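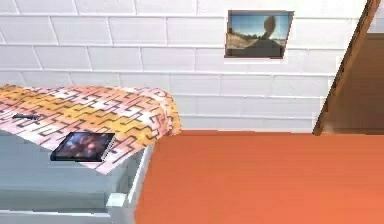
Ziden wrote:
I'd drop the mapping part completely if I were you. Our club tried it last season and we lost a month to it. Just hard code the route and spend the time on grasping.

Pronora wrote:
Hm, I hear you, but the class rubric gives us points for navigation, so hard coding would hurt. Quick recap for anyone new: four of us, one simulated apartment, and the robot has to leave the room, find an object and bring it back. We've logged 289 runs and only 20 were clean start to finish. Yikes! Most of the bad ones die at the doorway — it turns too early and clips the trim.

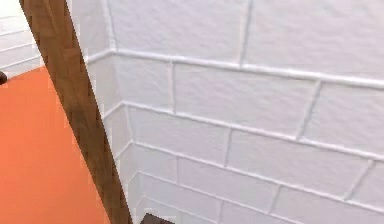
So my plan for this week is to slow down the turn and add a waypoint a little past the door, then run the whole batch again overnight. My teammate wants to retrain from scratch. I really don't, the last training took nearly 491 minutes on the lab machine and we had to share it with the other section.

hultthorpe_bot wrote:
I'm with your teammate, sorry. A waypoint fixes one door. What happens when they swap the apartment on demo day? They did that to us in April and it was ugly.

Pronora wrote:
Wait, they can swap it?? The handout says same layout, different object positions.

Ziden wrote:
Same layout for the intro class. The advanced one gets a new floor plan. Check which handout you've got.

Tôn wrote:
Before you retrain anything, look at your collision radius. Ours was set for a different base and the planner thought the robot was way skinnier than it was. Looked exactly like "turning too early." Line 2394 in our config, haha, took me a whole weekend to find.

Pronora wrote:
Ohh. We copied our config from the arm-only project. Going to check that tonight before I touch the waypoints — will post the numbers when the batch is done.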